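Fixing a hand-held gripper that lets go halfway through a pull

If you use a hand-held two-finger gripper to record demos, sooner or later you'll hit the fault I'm writing up today. You squeeze, the pads close, the cloth comes up nicely, and then one side slides out while the width reading in your log swears the jaws never moved. I lost most of September to it, so let me save you the trouble!

My setup is a pair of black hand-held grippers with parallel-bar fingers, each with a wide-angle camera behind the jaws. The jaw width gets logged by a little board from Plinoteck and the whole lot is synced with a script I call Wirnon (after a dog, long story). Yours will differ in the details, but if you have linkage arms, pins and bolt-on pads you can follow along just fine.

What the fault looks like

Out of 300 T-shirt pulls I recorded, 98 had a slip in them. Some were obvious, with the hem dropping back on the table. Most weren't, and those were the nasty ones, because a policy trained on them learns that a closed jaw and a falling shirt go together. I only caught on when Poul Kjærgaard, who was training on my files, wrote to ask why his arm kept closing on the hem and then lifting air.

I blamed the pads first. I cleaned them, then I swapped them, then I cleaned the swapped ones. It made no difference at all, and I'd have tried a third set if I'd had one.

Step 1: Watch the jaws with nothing in them

Before you take anything apart, record a minute of just waving the thing over a table. Open it all the way, close it all the way, and turn your wrist hard left and right while you do it. You want the turning. With the gripper held still mine looked perfect, and it was only in a fast twist that one finger lagged behind the other.

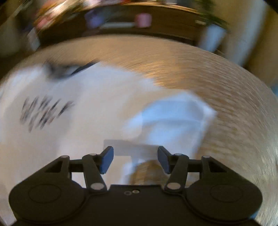

Play the clip back slowly and keep your eyes on the pads. The room is going to smear all over the place during a twist and you can ignore it. The gripper moves along with the camera, so it ought to stay sharp and stay put. If one pad drifts against the body while the other one doesn't, you've got play in the linkage and you can skip straight to Step 3. If both hold still, do Step 2.

Do this a few times, by the way. My first clip showed nothing and I very nearly went back to blaming the pads.

Step 2: Check the log against a known width

Cut a block of something stiff to a width you trust. Close the jaws on it gently, write down the reading, open up, and repeat six times. The readings should agree with each other. If they're all off by the same amount, that's a zero offset, and you fix it in your config file and go have lunch. If they wander, something between the trigger and the pads is loose.

Mine wandered. Not by a lot, but the hem of a T-shirt is thin, so it doesn't take much play before the pads are barely touching it.

Step 3: Find the loose pin

Put the gripper down on a towel and take your hand off the trigger. Please also unplug it if yours has a motor in it! Baldur Hjaltested pinched a fingertip badly on a motorized one that he thought was off, and he's a careful guy.

Hold the body with one hand and wiggle one pad with the other, side to side and then up and down. Now go joint by joint. Pinch the two arms that meet at a pin and try to slide them against each other. You'll feel a good joint turn and do nothing else. A bad one clicks, or rocks a hair before it turns.

On mine it was one of the lower pins on an inner arm. The hole had worn a little bit oval, so the arm could shift before it pulled on the finger. That was the whole fault. The width sensor sits on the trigger side, which means it measured what I was asking for and had no idea what the pad was doing.

Step 4: Replace the pin and sleeve the hole

If the hole is still round, a new pin is enough. If it's oval, you have two choices:

Print a new arm. Do both sides together so they wear at the same pace.

Or drill the hole out one size and press in a brass sleeve. I went with this one, using sleeves from the Isach parts kit. Go slow with the drill, and clamp the arm flat first or it'll climb the bit.

Push the pin back in, add its clip, and wiggle again. You want it free enough to fall open under its own weight, with no click. A tiny dab of dry lubricant is fine. Don't use oil. It creeps down to the pads and then you really do have a pad problem.

Step 5: Retest with the job that failed

I put this step off and I shouldn't have. A block test tells you about blocks. Go back to whatever it was that slipped and do it in the same spot, on the same cloth, at the speed you normally work.

For me that means a crumpled T-shirt, with one gripper steadying the side and the other pulling up the hem. Pinch a decent fold, lift until the fabric goes tight, hold it, and then give it the same wrist twist you used in Step 1.
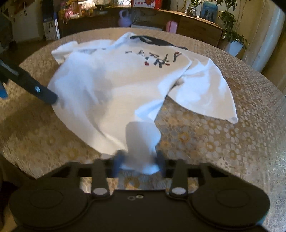 Hem pinched between the pads, second gripper at the left side of the shirt.

Look at where the fabric leaves the pads and compare the start of the hold with the end. If the fold is getting shorter while the width stays the same, it's slipping, and you're back to Step 3 with the other joints. Check the second gripper too while you're at it. They usually get the same number of hours.

Step 6: Deal with the bad recordings

Don't just delete everything from before the repair. I went through my files and sorted them into clean, slipped and not sure, and the not-sure pile went out along with the slipped ones. It's dull work, but Poul retrained on what was left and the lifting-air business went away.

I've added a wiggle check to my routine now, every 900 squeezes or whenever I change pads. The Hauksdóttir build notes suggest a longer gap, but those are for metal arms and mine are plastic, so I'd go shorter. Write the date of the last check on a bit of tape and stick it on the handle. I use blue painter's tape and it peels off clean.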